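Planurbridge Textile Studies
Unit 6 handout: Drape, creasing and recovery

Read before the September workshop. Bring your swatch book.
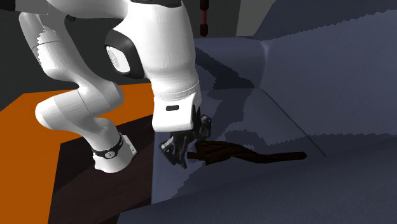

1. Terms

Drape is the way a cloth hangs under its own weight. Handle is how it feels. Crease recovery is how far a fold opens out again once the load comes off.

2. What affects creasing

Fibre comes first. Wool recovers well, linen and untreated cotton poorly. Polyester sits near wool. Weave matters too – a tight plain weave holds a fold longer than a loose twill of the same fibre. Dye colour has no bearing on it.

3. Bench exercise

Cut a strip 15 mm wide along the warp and another along the weft. Fold each in half and load it with a 600 g weight for 20 minutes. Remove the weight, wait five minutes, then measure the angle of the fold. Record both directions separately. Do not average them.

Latberg cotton and Marwat linen are in the grey drawers. Press all samples flat the day before.

4. Write-up

One page, with your table attached. State the humidity in the room. Marks are taken off for missing units.

Reading: chapter 6 of the course reader, up to the section on resin finishes.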